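Ticket 159: second gripper cable for the two-arm bench, quote or no quote
Status: waiting on purchasing
Opened by: Orla Kinsella

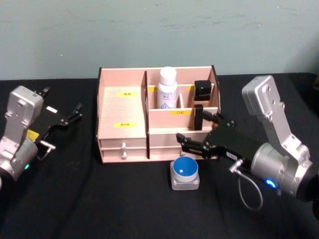

Purchasing has asked me to justify a spare cable for each arm when we already own two arms, each of which came with a cable. I admire the arithmetic.

Log so far:

9:10 – Right gripper drops off the network during the cosmetics sorting task. Reseated the connector, came back.
9:45 – Dropped again. Reseated, came back, lost faith.
11:20 – Swapped in the cable from the left arm. Right side ran clean for 130 cycles. Left side, having no cable, did very little.
13:30 – Swapped back. Fault returned on the right within 8 cycles. I'm calling it the cable.

Quotes: Remgate wants $159 each and ships in 2 weeks. Grikero will sell the same length for $130 but only with a service plan, which costs more than the cable and covers everything except cables.

Comment from Ryu: Can we wait for the November budget? Allstead may bundle spares with the new mounts.

Reply from Orla: "May" has been in that sentence since spring. Please order 2 from Remgate now and put a spares line in the November budget anyway. I'd also like strain relief clips, as the cables hang in a loop and I suspect that's where they go.

Next step: purchasing to approve, or to come and hold the connector in.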